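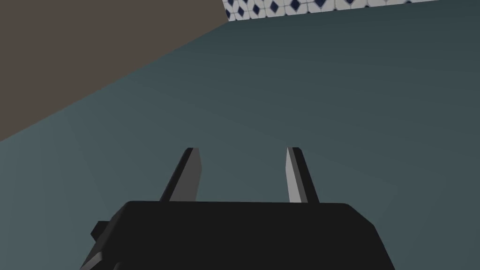

Ellen Marchbanks

The Drakby stacking chair was placed in the large meeting room of the Kutville Public Library in May as a replacement for the folding chairs then in use. The library bought 50 chairs at a unit price of $70, delivered. This review covers the first full season of use and is meant for other libraries and public buildings with a similar need.

The chair has a molded seat and back in one piece on a steel frame. It is rated by the maker for a load of 255 pounds. Readers should note that this figure is lower than that of the Tveit chair, which was also considered, and that buildings with a firm accessibility policy may find it too low. The library keeps several wider chairs with arms in the same room for that reason.

Comfort is good for a chair of this price. Patrons at the Thursday lecture series, which runs a little over an hour, made few complaints. For longer events the seat is hard, and the front edge presses on the legs of shorter adults. The seat pad sold separately helps, but it must be removed before stacking and then has to be stored somewhere.

Stacking is the strong point. The chairs nest closely and a stack of 5 can be moved by one person on the Drakby cart. Taller stacks are allowed by the maker but lean to one side, and staff have been asked not to build them. The cart itself is less well made than the chair. Its front wheels catch on the metal strip at the door to the hall, and the handle had to be tightened twice.

The plastic feet deserve a separate word. On carpet they perform well. On the tile near the kitchen they left gray marks, which came off with ordinary floor cleaner. Two feet were lost during the summer – both from the same chair – and the seller, Delletti, sent spares without charge.

Cleaning is simple. A damp cloth is enough for most spills, although the light gray seat shows ballpoint ink and the dark blue does not. The library would order only dark blue if it were buying again.

The Drakby chair is recommended for rooms that are set up and cleared often and used for short meetings. It is not recommended for study areas. The cart should be tried over a door strip before it is ordered.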